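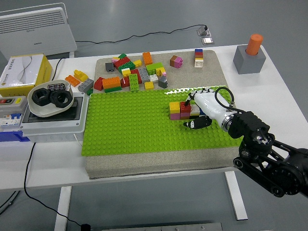
Skestard Building Board in Gray, with Green Baseplate: Six Months On

I bought the Skestard board in April, after a winter of finding bricks in my slippers, in the couch, and once in the dog's water bowl. I had been putting off the purchase because it seemed like a silly amount of money for what is, when you come right down to it, a flat thing. My brother-in-law Crescencio Montoya had one already and wouldn't stop talking about it, and since he is a man who rarely talks about anything except fishing, I took that as a sign. I've had it long enough now to say what I like and what I don't, and I've lent it to enough relatives to know what they think too.

What you get

The box holds one large gray board with a fine, sandy texture on the top face, and a little bag of clear sticky dots. That's it. The green baseplate is not included, which the product page does mention, but in small letters and a long way down. I already had a lime green Lego one from my son's old things, and it went on without any trouble. If you don't have one, Skestard will sell you their own, and Crescencio bought his that way. His is a slightly duller green and holds bricks just as well as far as I can tell.

The idea is that the baseplate sits toward the front, nearest to you, and the strip of bare board behind it is where your loose bricks go. You pour out a handful, you build on the green part, and when you're done you lift the whole thing and put it away somewhere. I know you could do the same with a cookie sheet. I did do the same with a cookie sheet for about a year! The trouble with a cookie sheet is that it's slippery and loud, and every time somebody reaches for a brick the rest go skating off to the other end with a noise like a drawer of spoons.

The texture

I'm giving this its own section because it's the reason I'd buy the board again. The surface feels like very fine sandpaper, though it doesn't scratch your hands or the bricks (I looked over some of our older red ones pretty carefully after a month, and they were no worse than before). Bricks stay where they land. You can put down a two-by-four on its side and it will stay on its side. Sloped pieces, which on a smooth table like to slide away from your fingers just as you go to pick them up, sit still and wait for you. My mother has arthritis in both thumbs and builds little houses with my niece on Sundays after church, well, on whatever afternoon they can manage lately, and she noticed this before I even pointed it out. She said it was like the bricks had been put down on a rug but without the fuzz.

The gray was a good choice of color as well. Skestard also makes the board in a cream and in a dark blue, and I very nearly got the cream to go with our table, which is white. I'm glad I didn't. White bricks and the yellow ones show up nicely against the gray, and even the gray bricks aren't as hard to find as I feared, because the board is a grainy sort of gray and the bricks are a smooth one. Dark green can be a little shy in the evening with only the ceiling light on. I've moved a lamp over.

Building on it

We are not serious builders in this house. We don't do the big sets with the thousand-page instructions. What mostly happens is that somebody sits down while the pasta water is heating and starts pressing a few short stacks onto the green plate, a yellow on a pink, a red on a red, no plan at all, and then somebody else comes along and adds a roof. For that kind of thing the board is just about perfect. The green part is low and flat to the table, so your wrist isn't bent up at a funny angle, and there's room to rest the heel of your hand.

I did have to learn where to set the baseplate. The first time, I put it smack in the middle, because that looked tidy, and it left a skinny border on all sides where nothing useful would fit. If you take one thing away from this very long review, push the plate all the way down to the front and keep all your bare board in one strip at the back. That gives you a proper place for the pile, and you can see everything in it without lifting your elbows.

About the sticky dots: use fewer than they tell you. The leaflet says to put one at each corner and more along the sides, and I followed it to the letter, and when I wanted to move the plate I had to work it loose with a butter knife and a good deal of muttering. Two dots on opposite corners have held ours for months. Crescencio uses none at all and says his plate only shifts when his grandkids get rough with it, pulling off a stack at an angle instead of straight up.

How many bricks it holds

My nephew is at the age where everything has to be measured, so he counted. Spread out one layer deep, and with the baseplate in place, he stopped at 42 bricks of mixed sizes before he decided it was getting crowded. You can heap on plenty more than that, of course, but once they're piled two or three high you're back to digging, and digging is how they end up on the floor. I keep the rest in an old Jellum tub on the chair next to me and top up the strip as we go. The packaging says the board is good for "up to 1000 pieces," and I suppose it might be if you stacked them like firewood. I wouldn't go by that number.

The things I'm less fond of

There is no lip. I went back and forth on whether this mattered, and I've decided it does, a little. On the table it's fine. Carrying it across the room is another story, and you need both hands and a clear path, and preferably no dog. Vosum makes a similar board with a raised edge all the way around, and my neighbor has that one, and I've tried it at her place. The edge is wonderful for carrying. On the other hand it digs into your forearm when you're building, and the surface is smooth plastic, so you lose the very thing I like best about the Skestard. If somebody would put the two together I'd be first in line.

It is also a big thing to store. It doesn't fold. Ours lives upright between the bookcase and the wall, with the baseplate still on it, and that works so long as whatever was built on the plate is small and well pressed down. We lost a very nice tower in that gap. My niece has forgiven me, mostly.

Cleaning is the last one. Crumbs get down into the grain. A damp cloth will do for dust, but we had a run-in with a jelly sandwich, and I ended up using a soft toothbrush and a drop of dish soap and going in little circles for the better part of a radio show. It did come clean. Dry it flat afterward; I leaned mine against the tub and the water ran down and sat along the bottom edge overnight. No harm done that I could find, but I wouldn't make a habit of it.

Would I buy it again

Yes, I would, and I've already bought a second one for my mother, so I guess I have. She keeps hers on the card table by the window and leaves it out all the time, with the pile at the back and whatever they're working on at the front, and that's really the best way to use it if you have the space. If you need to clear the table for supper every night, think about where the board will go before you order, and measure the gap, because I eyeballed ours and got lucky by the width of a finger.

For very little kids I'd wait. The bricks themselves are the issue there and not the board, but a toddler will also want to lift one side to see what happens, and what happens is everything on your floor. Once they're old enough to sit and build, they'll be happy with it, and so will anyone with sore hands, or anybody who likes to fiddle with a few bricks while the coffee's on.

I took off one star for the missing lip and I thought about taking half of another for those sticky dots, but the site doesn't do halves, so four stars it is.

Update, 17/11/2021: A couple of people asked in the comments whether the larger green plates fit. I tried my neighbor's and it covers nearly the whole board, so you'd have no strip left for your loose bricks. Stick with the smaller one. The cream color is sold out at the moment, but the gray and the blue were both still there when I checked this morning.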